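CONVOCATORIA DE PARTICIPANTES
Programa Fivora de orden y preparación de puestos de trabajo
Edición de abril

Publicada el 22 de febrero de 2025

1. Objeto de la convocatoria

Gakitus, entidad dedicada al estudio de la organización doméstica y de oficina, abre el plazo de inscripción para participar en la edición de abril del programa Fivora. El programa estudia cómo las personas ordenan, despejan y vuelven a disponer los objetos de un escritorio de uso corriente, y qué criterios siguen para decidir el lugar de cada cosa.

La presente edición se centra en mesas de trabajo con equipamiento informático y material menudo de taller. Quedan fuera de esta convocatoria los trabajos relativos a cocinas y armarios, que serán objeto de un anuncio separado.

2. Descripción de la actividad

Cada participante trabajará de pie ante un escritorio blanco y largo, con los objetos propios de un puesto en uso: teclado, ratón, alfombrilla de gran tamaño, monitor, cables, paquetes pequeños y piezas sueltas. Se le pedirá que deje el puesto en condiciones de ser utilizado por otra persona, conforme a una hoja de instrucciones que se entregará al inicio de la sesión. La hoja establece el resultado general que se espera; el orden de las operaciones queda a criterio del participante.

Las tareas previstas son las siguientes:

Disposición del teclado, el ratón y la alfombrilla.
Recogida y agrupación de cables.
Separación del material electrónico y de las herramientas respecto del material de oficina.
Colocación de paquetes y documentos en el lugar asignado.
Retirada de restos y objetos sin uso. 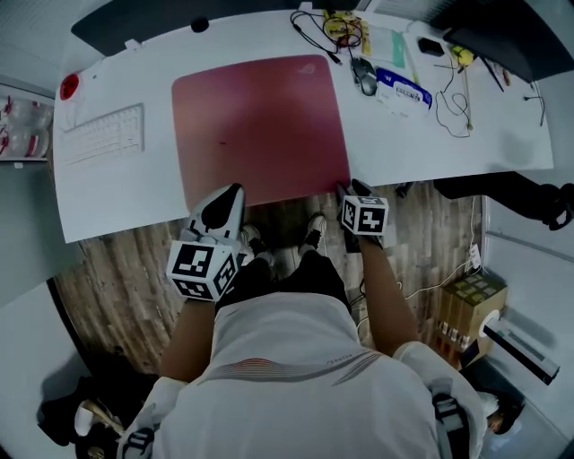
Las placas de circuito y los componentes con hilos descubiertos deberán tomarse por los bordes y depositarse siempre sobre una superficie despejada. No se apilará ningún objeto sobre ellos. Los paquetes con etiqueta se dejarán con esta hacia arriba, de manera que pueda leerse desde el frente de la mesa. Los cables que cuelguen por el lateral del escritorio se recogerán en último lugar, una vez comprobado que no sujetan ni alimentan ningún aparato.

Se recomienda a los participantes que no aceleren el ritmo. El programa no valora la rapidez, y una sesión en la que solo se haya completado una parte de las tareas se considera válida a todos los efectos - incluido el económico.

3. Duración y lugar

Cada participante acudirá a 2 sesiones, en días distintos de una misma semana. Las sesiones se celebrarán en la sala Liapis, situada en la sede de Gakitus, con entrada por el patio. El horario concreto se acordará con cada persona una vez admitida, en turnos de mañana o de tarde. No se prevén sesiones en fin de semana.

Antes de la primera sesión se dedicará un tiempo a la lectura de las instrucciones y a la resolución de dudas. Durante las tareas habrá pausas fijadas de antemano, y el participante podrá solicitar otras cuando lo estime conveniente.

4. Requisitos

Podrán presentar solicitud las personas que reúnan las siguientes condiciones en la fecha de cierre del plazo:

Ser mayor de edad.
Poder permanecer de pie y trabajar con ambas manos durante la sesión, con las pausas señaladas en el apartado anterior.
Comprender instrucciones escritas en castellano.
No haber participado en la edición inmediatamente anterior del programa Fivora.

No se exige titulación ni experiencia profesional. Se valorará, sin que resulte excluyente, haber trabajado en almacenes, talleres de reparación, archivos, servicios de limpieza de oficinas o mudanzas. Se admitirán tanto personas diestras como zurdas, y se procurará que ambas estén representadas en cada turno.

Las personas que precisen alguna adaptación de la altura de la mesa, de la iluminación o de la duración de los turnos deberán indicarlo en la solicitud. 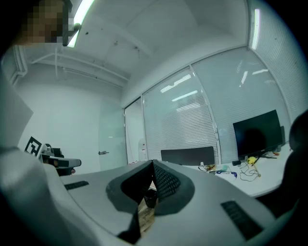 La ropa será cómoda y el calzado, cerrado y de suela plana. Se ruega prescindir de pulseras, anillos voluminosos y mangas anchas, que pueden engancharse en los cables. Los efectos personales se guardarán en las taquillas del pasillo; no se permitirá depositarlos sobre los escritorios ni debajo de ellos.

5. Plazas y compensación

Se convocan 382 plazas. Una vez cubiertas, las restantes solicitudes admitidas pasarán a una lista de reserva, ordenada por fecha de entrada, de la que se irá llamando en caso de renuncia. En ediciones anteriores se recibieron más de 1000 solicitudes, por lo que se aconseja no esperar a los últimos días del plazo.

La compensación es de 600 euros brutos por participante y se abonará mediante transferencia una vez finalizada la segunda sesión. Quien asista únicamente a la primera percibirá la mitad. Los gastos de desplazamiento no se reembolsan por separado.

6. Presentación de solicitudes

Las solicitudes se presentarán a través del formulario disponible en el portal Tradar, apartado "Convocatorias abiertas", o en papel en el registro de Gakitus, en horario de mañana. Deberán acompañarse de copia del documento de identidad y de una declaración firmada de cumplimiento de los requisitos. Las solicitudes incompletas podrán subsanarse en los cinco días hábiles siguientes al aviso.

El plazo permanecerá abierto hasta que se anuncie su cierre en el mismo portal. La relación de personas admitidas se publicará por número de solicitud, sin nombres ni apellidos.

7. Protección de datos e imagen

Las sesiones serán grabadas. El material obtenido se destinará a los fines de estudio descritos en el apartado 1, y los rostros se ocultarán antes de cualquier difusión. El participante firmará un consentimiento informado antes de la primera sesión y podrá retirarlo por escrito en cualquier momento - también después de haber percibido la compensación.

8. Consultas

Las consultas sobre esta convocatoria se dirigirán a la secretaría del programa Fivora por medio del buzón habilitado en Tradar, con indicación del número de solicitud si ya se dispone de él. No se atenderán consultas sobre el estado de las solicitudes hasta la publicación de la relación de admitidos.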